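Freezing bread rolls – does it matter when you freeze them?
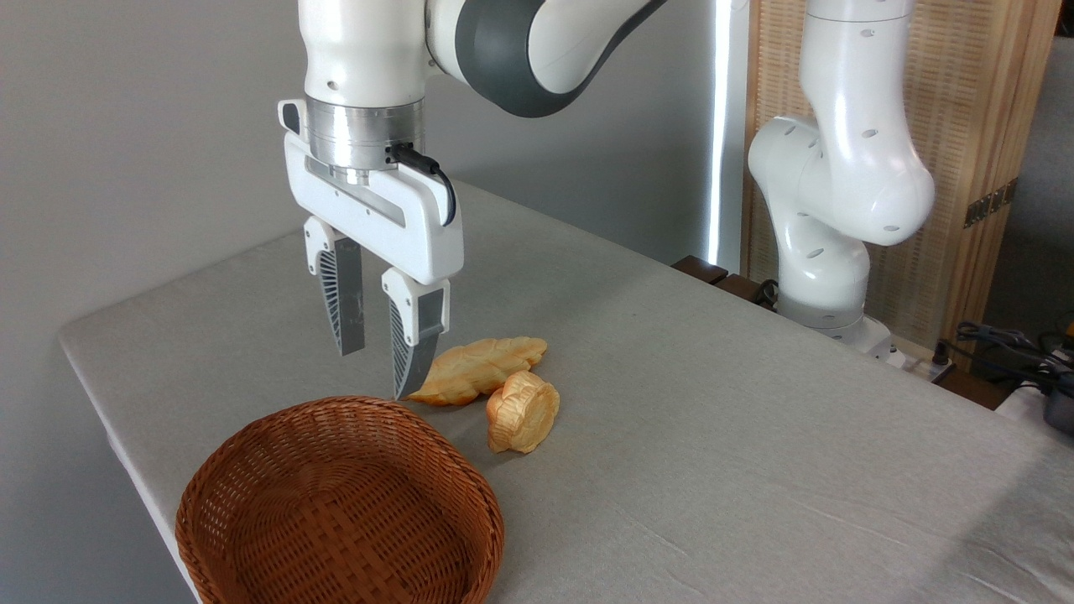 Two baked bread items on a pale grey cloth

Home Baking Board > Bread and Rolls > Storage and Freezing

crumbandcrust
Posted in August, 7.40 am

I bake once a fortnight now because of my shifts, so most of what I make goes in the freezer. I do white rolls at 73 per cent hydration, a batch of 14, and they are fine on the day. Out of the freezer they are dry at the edges and the crust comes off in flakes when I cut them.

What I do at the moment: bake in the evening, leave them out on a rack overnight, bag them in the morning, freeze. I take them out the night before I need them and leave them in the bag on the side.

Questions. Is it better to freeze them the same day? Is it better to part-bake? And does anybody wrap each one separately or is that a waste of time?

Oven is an old Lidum with a fan that can't be switched off, if that makes a difference.

oatmeal_stout
Posted 8.15 am

Freeze the same day. By the morning they have already had twelve hours to go stale and the freezer only holds them where they were when they went in. Let them cool right through to the middle, which for rolls is a couple of hours, then bag and freeze before you go to bed.

I don't wrap separately. One bag, press the air out, tie it tight.

Pennywhistle
Posted 8.52 am

Agree with freezing the same day. I don't agree about one bag. If you open the bag every other morning to take two rolls out, you let warm air in each time and you get frost on the rest. By the second week the last few are covered in it. I put them up in fours and only open one bag at a time.

The flaking crust is a separate thing. Mine did that when I was thawing them in the bag. Try them from frozen, straight into the oven at 200 for a few minutes, with a quick wipe of water over the top first.

crumbandcrust
Posted 9.05 am

Thanks both. Pennywhistle, I leave the house at 5 so I don't really want to put the oven on for two rolls. I was hoping to find something that works cold.

Pennywhistle
Posted 9.11 am

Fair enough. Then take them out of the bag to thaw and put them under a clean tea towel. They won't be crisp but the crust stays on.

millrace
Posted 9.30 am

I'd go the other way on that. Thaw in the bag, closed. The ice in the bag is water that has come out of the bread, and if you leave the bag shut a fair bit of it goes back in. If you thaw in the open it goes off into the kitchen and you have a dry roll. The crust will be soft, but the OP said dry edges were the problem.

I've been freezing bread since we moved to Çınar, where the nearest shop with decent flour is a long drive, so I do a lot at once. Closed bag every time.

oatmeal_stout
Posted 9.48 am

I think you're both right and it depends on the dough. Closed bag suits anything with milk or butter in it. A lean roll goes leathery.

millrace
Posted 9.55 am

Mine are lean and they don't go leathery. Flour, water, salt, yeast.

oatmeal_stout
Posted 10.02 am

Then your freezer is kinder than mine.

tinloaf
Posted 11.20 am

On part-baking, I did it for most of last winter. You bake until they are set but still pale, cool them, freeze them, then finish them in the oven from frozen. They were the best rolls I've had out of a freezer and I've stopped doing it. Reasons:

You have to finish every one in the oven, so it's no good for packed lunches.

The timing on the first bake is fiddly. Too short and they sink as they cool and wrinkle all over. Too long and you may as well have baked them properly.

They take up the same room in the freezer as finished rolls.

If you have people round at the weekend it is worth it. For 5 in the morning I wouldn't bother.

gasmark_six
Posted 12.34 pm

Has anybody asked about the fan? A fan oven that can't be switched off dries the outside before the middle is done, and freezing makes that worse. I had an old Lidum too. I used to turn it down by 20 and put a roasting tin with a cupful of boiling water on the floor of the oven for the first ten minutes. It made more difference than anything I did with bags.

Also what are you brushing them with? Plain dough with nothing on top dries out faster, in my experience. Milk before baking helps.

crumbandcrust
Posted 1.10 pm

Nothing on top at the moment. I do dust them with flour. I've not tried the water tin in this oven, I was worried about the door seal, which is a bit tired.

gasmark_six
Posted 1.16 pm

Mine had a tired seal as well and it came to no harm. Keep your face back when you open the door.

Pennywhistle
Posted 1.40 pm

I'd be careful with that on an old oven. The glass in ours went when a splash of cold water hit it. Boiling water into a tin that is already on the floor of the oven, poured slowly, from a jug with a long spout. Not from the kettle over the open door.

sourdoughnut
Posted 2.25 pm

A word for freezing them sliced. I cut mine nearly through before they go in, so there's a hinge left at the back. They thaw in half the time and you can put butter and cheese in while they are still hard. By dinner time they're ready to eat. I've done school lunches that way for years.

tinloaf
Posted 2.41 pm

Doesn't the cut side dry out?

sourdoughnut
Posted 2.58 pm

Not if you leave the hinge and press it shut before you bag it. If you cut right through then yes, it does, and the tops and bottoms get mixed up as well.

millrace
Posted 3.20 pm

I tried this with bigger rolls and had crumbs all over the bottom of the bag. Might be better with a tighter crumb. At 73 per cent the OP's are going to be fairly open.

crumbandcrust
Posted 5.45 pm

They are fairly open, yes. I like them that way but I'd come down a bit if it made them freeze better.

oatmeal_stout
Posted 6.03 pm

I wouldn't. Wetter dough keeps longer. If you drop it you'll fix the crumbs and make the dryness worse.

A spoonful of oil in the dough would do more. For a batch that size I'd put in two tablespoons. You lose a little of the chew and they stay soft a day longer, frozen or not.

gasmark_six
Posted 6.30 pm

Or potato. One medium potato, boiled and mashed, cooled, and take a bit of water out of the recipe to make up for it. Potato rolls freeze better than anything else I make.

Pennywhistle
Posted 6.44 pm

Seconding potato. They brown faster, so watch them with that fan.

tinloaf
Posted 7.15 pm

What freezer is it? I had a Nuvard, the upright frost-free kind, and bread suffered badly in it after two weeks or so. The old chest freezer in the garage keeps it for months. Frost-free works by drying the air and it will dry your bread too if the bag isn't sound.

crumbandcrust
Posted 7.32 pm

Frost-free upright. Bottom half of the fridge freezer. So that could be some of it.

tinloaf
Posted 7.38 pm

I'd say that's a good part of it. Double bag them, or use the thick bags with the slider. The thin ones on a roll let everything through. I buy Clidimel ones and wash them out and use them again until the slider goes.

millrace
Posted 8.05 pm

Washing out freezer bags is more trouble than it's worth in my view. I use an old biscuit tin with a tight lid and a bag inside it. Same effect and nothing gets squashed by the peas.

sourdoughnut
Posted 8.20 pm

A tin takes up the same space when it's half empty though. In a small freezer that's a whole drawer gone.

crumbandcrust
Posted 9.12 pm

Right, plan for the next batch. Turn the oven down 20 and try the water tin, with the jug. Milk on top instead of flour. Two tablespoons of oil in the dough. Cool for a couple of hours and freeze the same night, in bags of 4, double bagged. I'll thaw half in the bag and half under a tea towel and see which I like.

I know that is a lot of changes at once and I won't know which of them did it.

Pennywhistle
Posted 9.20 pm

You won't, but you'll have better rolls. Leave the potato for the batch after.

gasmark_six
Posted 9.26 pm

Do the potato first and you won't need the rest.

crumbandcrust
Posted 6.50 pm, two weeks later

Update. Same-day freezing and the double bags are staying. No frost at all on the last bag. Crust has stopped flaking on the ones thawed in the bag, and they are soft all through, which I don't mind for a sandwich. The tea towel ones had a better crust but were drier by dinner time, so millrace wins that one in my kitchen.

The water tin was fine and the door seal survived. I forgot the milk on half of them and couldn't tell which half afterwards.

Potato batch next.

oatmeal_stout
Posted 7.14 pm

Glad it worked. I still say lean rolls go leathery in the bag, but you have oil in yours now so it doesn't count either way.

millrace
Posted 7.40 pm

Mine still don't.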